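The Second Arm

Entry 1. Left side

The workshop on Randale Road opened its back door at 7 and locked it at 11, and in those hours Endang Sembiring had the corner bench with the good outlet. She kept a build log because Yusri Khoo required one from every member who drew parts from the shared cabinet. She wrote it in the past tense and in complete sentences. Yusri had never asked for either.

The left arm had been running since March. The right arm had been running for an evening and a half. Both were driven by a controller board she had bought secondhand from a company called Zaritance, which had gone out of business between her order and its arrival. The manual covered one arm. Page 3 said that a second arm could be added. There was no page 4.

She recorded the fault as follows. When both arms were powered, the right arm repeated whatever the left arm had done, with a delay. It did this without being told to. It did this with the link cable unplugged.

Amirul Nasution read the entry over her shoulder and said it was a shared ground. She moved the ground. The right arm closed its gripper, waited, and opened it again, exactly as the left arm had done before she cut the power.

"Not the ground," Amirul said, and went back to his lathe.

Entry 2. The delay

Endang measured the delay with a stopwatch and then with a logic probe. The two figures did not agree. The stopwatch gave 2 seconds. The probe gave nothing at all, as no signal ever crossed the bus. As far as the board was concerned, the right arm was idle.

She replaced the right shoulder driver with one from the cabinet and signed for it. The fault remained. She reflashed the firmware with the build Aidan Daly had patched for his own machine, the one he called Lellotow and would not let anyone photograph. The fault remained, and the status light now blinked green instead of amber.

Aidan suggested a task. Free motion was hard to compare, he said. Fabric was better, because it pushed back differently each time and a straight copy would drift out of place.

Mawar Pelupessy ran the mending table at the other end of the room and had a bin of children's clothes waiting for buttons and patches. She let Endang take one item at a time, on the condition that nothing came back with grease on it. Endang wiped down both grippers with alcohol and entered that in the log as well.

Entry 3. Denim

The task was to take the garment by the hem and the waistband and fold it once. She wrote a routine for the left arm only. For the right arm she wrote an empty file, saved it, and loaded it, so that there would be a record of its being empty.

Camera captures from the denim session, head view first, then two from the wrist cameras:

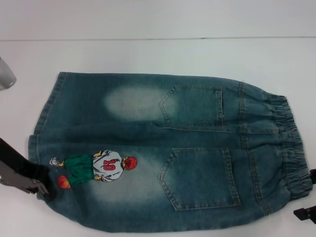
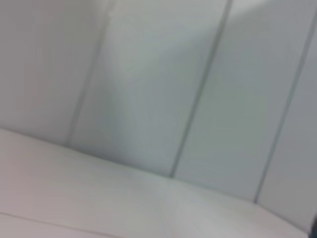
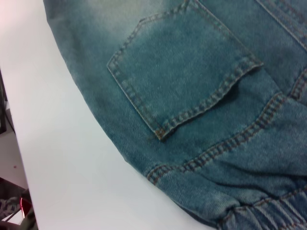

Entry 4. Right side

The left arm ran its routine to the end. The right arm did not copy it. It went to the waistband, took hold, and lifted when the left arm lifted, with no delay on either the stopwatch or the probe. The fold came out slightly crooked — the left side was late.

Endang checked the empty file. It was still empty. She checked the link cable, which was in the drawer.

Yusri came by at closing time with the keys and asked whether the fault was fixed. She said that it had changed. He asked her to write it down before he shut off the lights, and she did, in complete sentences.

Then she powered down the left arm and then the right, and waited 2 seconds by the stopwatch before she picked up her coat.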